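Celebrity and Entertainment Writer (Part-Time, Remote) at Plelitari

If you can tell us who wore what to which premiere, which two stars from that canceled hospital drama are back on speaking terms, and why the group chat was up until midnight over a haircut, then please pull up a chair. We think we may have a job for you.

Plelitari is a small entertainment site with its home in Ulville. We cover famous people: their movies, their albums, their weddings, their magazine covers, their dogs. We started as an email newsletter for people who wanted the day's celebrity news over breakfast without feeling grubby afterward, and that is still pretty much how we think of ourselves. Our readers are loyal and funny and they write to us a lot (our last reader survey brought in 1318 replies, and a good many of them ran longer than this ad).

We are now looking for a part-time writer to join our morning team, starting in September. 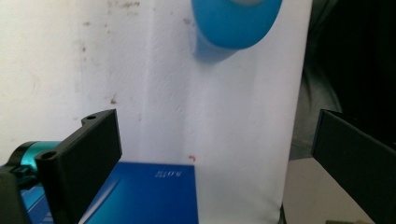
The job is 30 hours a week, and the day begins at 7 in the morning, Eastern time. We know that's early. Celebrity news has a habit of breaking overnight on the West Coast, and our readers like to have it with their coffee, so we really do need someone who is cheerful, or at least awake, at that hour. You would be finished by early afternoon, and our current writers have grown quite fond of having the rest of the day to themselves.

What you would be doing

Writing short, lively news stories from interviews, talk show appearances, podcasts and social media posts
Putting together photo galleries from the red carpet, with captions that say something more than "stunning"
Listening to long podcast interviews all the way through, so that the quote we use means what the star meant by it
Taking a turn on our live blog on awards nights (these are late, and paid extra)
Helping with Calloway, our weekend newsletter, which goes a little slower and a little deeper

What we hope you'll bring

You should love this stuff. We can teach you our publishing system in an afternoon, but we can't teach anyone to care about the second season of a dating show. Beyond that, we would like to see clean, quick writing, a good ear for a quote, and the patience to check a name, an age and a spelling before hitting publish. Some experience is nice to have – a college paper, a blog, a fan account with thoughtful captions – but you don't need a journalism degree, and plenty of us came to this from somewhere else entirely.
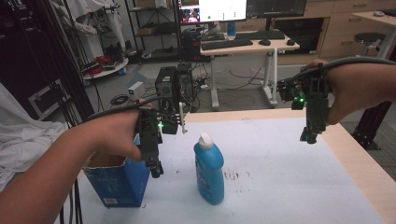 Kindness matters to us too. We don't guess at pregnancies, we don't comment on anybody's weight, and we leave people's children alone unless their parents have chosen to talk about them. We can still be cheeky, and we are, most days. We also like a writer who notices the small stuff in a picture, because that is often where a good caption comes from: the green lights shining on the two black gadgets in someone's hands, say, or the white cap on a blue bottle standing between them. When the picture is of an actress arriving at a premiere, it might be a borrowed brooch or a pair of flat shoes, and our readers will spot it if you don't.

Pay and practical things

This is a paid staff position with an hourly wage, which we'll share in full at the very first conversation, so you won't have to sit through three calls to find out. You'll get paid time off, a streaming allowance (you will need it) and a laptop if yours is getting tired. You can work from anywhere in the United States with a steady internet connection. If you live near Ulville, you are very welcome at our office on Terkel Street, where there is a comfortable couch and usually something to eat.

How to apply

Please send us a short letter telling us who you are and which celebrity story from the past year you wish you had written, and why. Along with it, send two writing samples of any kind, published or not, and one made-up headline about yourself, in the style of our site. There's no need for a formal résumé, although we'll happily read one if you have it handy.

You can use the application form on our Jobs page. We read every letter ourselves and we answer all of them, usually within 10 days. If we'd like to take things further, we'll set up a friendly video call and then ask you to write one short trial story, for which you'll be paid whether or not we end up working together.

We welcome applicants of every age and background, including people coming back to work after a long break. If any part of the process would be easier for you done another way, just say so in your letter and we'll arrange it.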